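Home | Forums | Automation & Small Shop | New Posts | Search

Budgeting for our first arm – what am I forgetting?

xkapoor
Hi all, Xiomara Kapoor here, long-time reader. We put together cable kits for office installers (coil, tie, bag, label, box) and my boss finally said yes to looking at a small robot arm for the coiling and bagging end of the line. I have until November to hand in a number. The quote from Romix covers the arm, a stand and a two-finger gripper, and then there's a line that just says "integration – TBD." That line scares me more than the rest of the quote put together. What did you all end up paying for that you didn't plan on?

gezer_fan
Grippers. Plural. You will buy the one in the quote, then you'll buy another one. We have a Gezer cell doing boxes and even with boxes we're on our third set of fingers. Cable is floppy and it never sits the same way twice, so I'd double whatever you have down for tooling and not feel bad about it.

benchtop_pk
I'm going to be the grump here and say don't automate the coiling at all. Automate the labeling and the box folding, and leave the coiling to people. I priced the whole thing with Iltel two years ago and the coiling station alone ate almost half the budget. Piroska Kocsis, by the way, since we're doing names. I run a bench of 6 people and they're fast!

xkapoor
Ha, hi Piroska! I get that, but coiling is exactly where we lose people. It's hard on the hands and everyone asks to be moved off it after a while. You get the cable looped in one hand, you pull the strand with the other until the loop is the right size, and both plugs have to end up hanging at close to the same height or it won't sit right in the bag. Then you do it again until lunch.

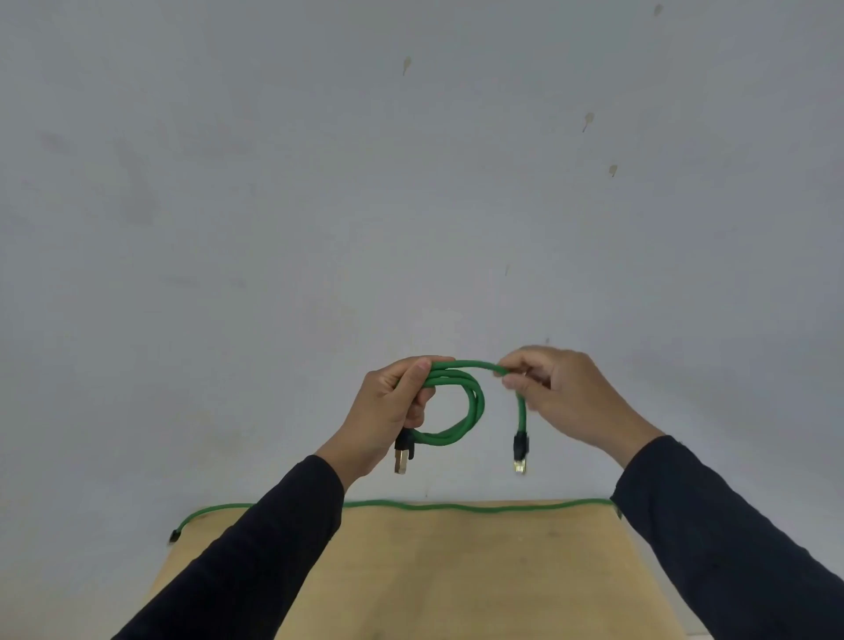
Do I need to budget for a second arm if the job takes two hands?
Plan for a second arm or a fixed clamp to do the holding, and get the clamp priced first, it's a lot cheaper and for a lot of coiling jobs it's enough.

gezer_fan
Agree on the clamp. A peg or a spinning fixture that winds the cable gets you most of the way, and then the arm only has to pick up a finished coil. Ask Romix if they'll quote it that way. Some of them don't like to, there's less arm to sell you.

benchtop_pk
See, now you're talking about a winder with an arm standing next to it. At that point just buy the winder! A bench winder from Skanis was $1,678 when I got mine, and one person feeds it and bags from it. I have no idea why the arm is still in this conversation.

xkapoor
Okay that's a lot less than I had in my head. But the winder still needs someone standing there all shift, right? My boss wants an evening run with one person watching two stations.

benchtop_pk
It does, yes. If the evening run is the whole point then fine, the arm has a case. I'd still buy the winder first and run it through the winter so you know your real cycle time. Right now you're guessing, and you'd be putting a guess in front of the person who signs.

lowvolt_dan
Jumping in from the installer side. Please keep money aside for testing. We had a supplier go automatic and we got a batch with bent clips on the plugs from the gripper squeezing in the wrong spot. I sent back a box of 48. A tester at the end of the line would have caught it, or somebody just looking.

xkapoor
Oof, okay, adding a tester. And plug damage goes on my question list for Romix, I hadn't thought of that at all.

gezer_fan
Send them sample cables too – your real ones, in every length and color you ship, thick and thin. Ours did a trial before we signed and charged us $400 for it, credited back when we ordered. Best money in the whole project. If they won't do a trial I'd walk.

benchtop_pk
I can agree with that one. Still think she should buy the winder.

xkapoor
So at the moment my sheet says: winder now, paid trial with our own cable, tester, spare gripper fingers, training, and then the arm as a separate line for next year. I'm leaving "integration" blank until Romix gives me something with digits in it. Has anyone gotten them to do a fixed price, or is it always by the hour?

gezer_fan
Fixed, but we had to ask twice. Get what counts as "done" in writing.

Contact us | Copyright Automation & Small Shop Forums | Back to top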